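Small Ovens, Slightly Overpraised: A Countertop Gallery

Every August the same lists come around, telling people in small apartments that a toaster oven will replace the big one. I have my doubts. I cooked with one as my only oven for 15 months in a rental in Salem, and I never got a whole chicken through it without the skin catching on top.

Still, people keep buying them, and readers keep asking which ones look decent on a counter. Fair enough. Looks are the one thing a gallery can settle. Whether the dial means what it says is a separate matter, and I would put a cheap oven thermometer on the rack before believing any of them. Mine read 200 when the knob claimed a good deal more.

The pale, rounded style is everywhere now. Fimel has a cream model, Zirnska has two, and the Clurnance catalog gives the look eight pages. I suspect most of us will be sick of it before the ovens wear out, but I'll admit it sits more quietly in a room than brushed steel.
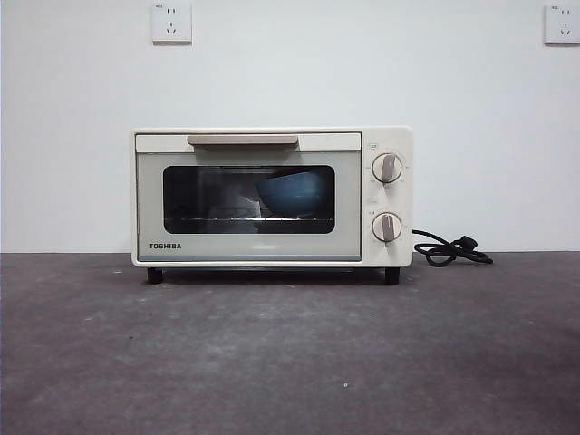 Cream Toshiba on gray concrete, with a blue bowl behind the tinted glass. The beige handle is a nice touch. Two knobs, one above the other, and I'm all for knobs.

On dark glass: it hides splatter, and it also hides your dinner. Shops like it for the first reason. I end up opening the door to check on things, and there goes the heat.

On bowls: a deep one uses up the height fast. Measure the inside before you buy, and measure with the rack in. The outside dimensions on the box won't tell you much. Check the bottom of the bowl too – plenty of glazed ones were never meant for an oven.

On cream finishes: ask again in a year. My own started out this color and went yellow near the vents, though I was never careful about wiping it down.

More counters next month, including a few steel ones for the people who wrote in to complain. Send yours if you like, crumbs and all. Gallery entry 1555.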